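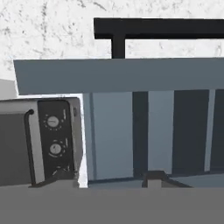 About the Titero Robotics Club

Titero is the after-school robotics club at Wirkell School. It is open to students in grades 8 through 12 and meets in Room 30, next to the art wing. Students work in simulation for most of the school year. They build or load a virtual room, put a virtual arm in it, and write the code that gets the arm to do a household job. The kitchen is the main project for all teams this year.

The club began as a lunchtime group run by Rachid Benmoussa, who teaches computer science here. It had one shared laptop and a line-following kit with a bad wheel. The school moved it to an after-school slot when more students asked to join, and Samah Alaoui from the physics department came on as the second coach. Mr. Benmoussa looks after the programming side and the computers. Ms. Alaoui teaches the math the students need for moving an arm through space, and she reads the engineering notebooks.

What we work on

The kitchen project is built around appliances. A toaster oven is a good first problem. It has a handle and a door, and its knobs have dial markings around them, so there is something to pull and something to turn. Students write a program that brings the gripper to the handle, closes on it, and moves it along the path the door allows. Then they do the knobs, which call for a different kind of grip and a rotation that stops at the right mark.

Once a program runs, the team changes the starting position of the arm and tries it again. A program that only works from one spot does not count as finished. Teams also move the viewpoint, since a control that is easy to find from straight on can be hard to find at close range or from the side.

Later units cover cabinets, picking up and setting down, and a two-step job of the team's own choosing. Past choices have included putting a mug on a shelf and closing a drawer with something already in it. The second one took the whole spring.

How teams are set up

Each team has up to 5 students. Teams are mixed by grade, and a student who is new to programming is placed with at least one who has done it for a year. Jobs rotate every few weeks:

Programmer – writes and cleans up the code the team has agreed on.
Scene editor – places the furniture and appliances, and checks that doors and knobs move the way they should.
Tester – runs the trials and records every result, including the ones that go wrong.
Notebook keeper – writes up what was tried that day and what comes next.

A student can trade a job with a teammate, but everyone has to hold all of them before the end of the year. We started this rule after a season in which one person on each team did all of the programming.

The notebook is kept by hand. Pages are numbered and nothing gets torn out. Ms. Alaoui returns notebooks with comments at the end of each month, and she will send one back if it says a trial failed and does not say how.

The Kaltska Challenge

The club enters the Kaltska Challenge, a regional contest for school teams working in simulation. Every team gets the same kitchen and the same list of tasks. The programs are then run on the organizers' computer from starting positions the students have not seen. Judges score the runs and interview each team about its notebook.

Our best total so far is 557 points, which put us in the middle of the table. We lost most of our points on the cabinet tasks, where the gripper came in too low and caught on the door edge. The current teams have been working on that since fall. The next round is in March and will be held online, with interviews by video call.

Students are not required to compete. Some prefer to stay with the class project or work on their own scene, and they get the same coaching time.

Equipment and costs

The club has its own set of desktop computers, and students may also use a laptop from home if it can run the software. We have a small tabletop arm as well. Teams that finish the kitchen units may try part of their code on it, with a coach present. It is slower and weaker than the one in simulation, and most programs need changes before they work on it.

There is no fee to join. The school pays for the room and the software. The desktop computers were bought with a grant of $2,000 from Ghoneim, an electrical supply company in town, and parts left over from its training shop have gone into our spares cabinet. Families are asked to buy one bound notebook.

Meetings this year

Meetings are being held online for now, with shared screens in place of shared desks. Students who need a computer at home can borrow one of the club desktops – ask Mr. Benmoussa for the loan form. Work on the tabletop arm is on hold until we are back in the room.

Attendance is taken. A student who misses a meeting should read the team notebook scans before the next one and tell the tester which trials are still open.

Joining

New members can join at the beginning of either semester. No experience is needed. We do ask that students come to two meetings before they sign up, so they know what the work is like. A lot of it is running the same motion over and over and changing one number at a time.

To sign up, see either coach or leave a note at the front office with your name, grade and a parent's email address. Parents who want to see what the students are working on may sit in on any online meeting. Please write to Ms. Alaoui first for the link.

Page last updated February 2021.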